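Reading time: 3 minutes

The last home match in October brought 2,508 people to Dekdale, and most of them stayed to the end, although their team was three goals behind.
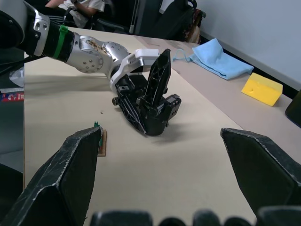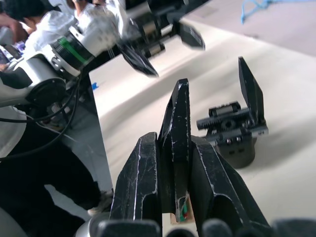
Black grippers over a pale tabletop.

Coach Eugénie Pichon did not shout at half-time. She changed the goalkeeper and asked Bevan Treloar to play wider - a position he dislikes. He scored twice. "I still dislike it," he told me.

Around 600 supporters had travelled from Climent, and they sang through the rain.

Contact us | © Temeo Magazine | Back to top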